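Drusamus Tabletop Arm
Zomley Home Automation
Page updated Jun 17, 2023

Overview
The Drusamus is a small arm for countertop use. Buyers ask whether it can do chores yet. It can do parts of some chores, slowly, with a person nearby. It does not fold laundry or load a dishwasher.

Rope and ring task
We use knotted cord to test soft items, the kind found on blinds, laundry bags and pet toys. Cord changes shape each time it is touched, and a knot can stop a ring from sliding. In our January trial at the Pristholm shop, the arm finished 251 of 1000 attempts without help. A person does this without thinking.

Setup
Tape a sheet of notebook paper to the counter and lay the cord across it. Keep cups and loose cables out of reach of the arm.
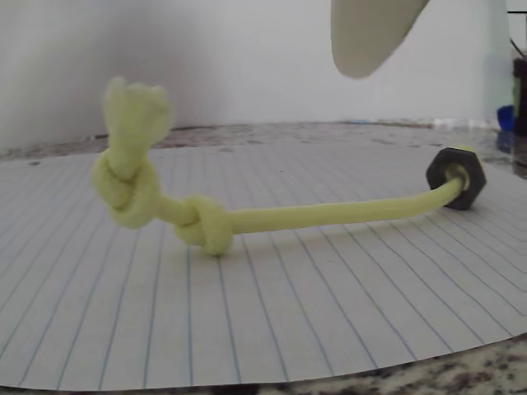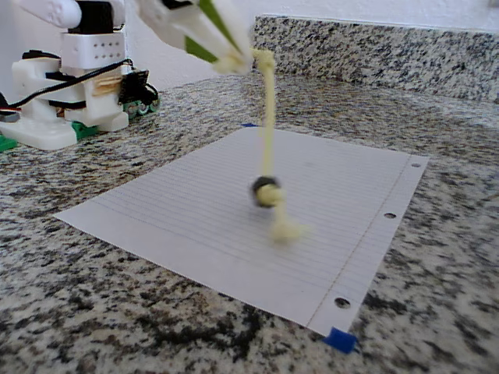
Pale knotted cord and lined paper on a granite counter.
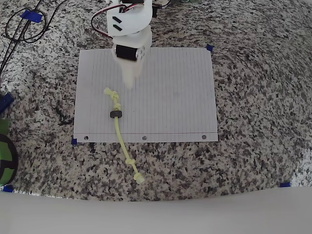
Ordering
Arm only: part 2342
Arm with spare fingers: part 2727
Cord, paper and tape are not included. Orders ship from Pristholm. Returns are accepted on unopened kits.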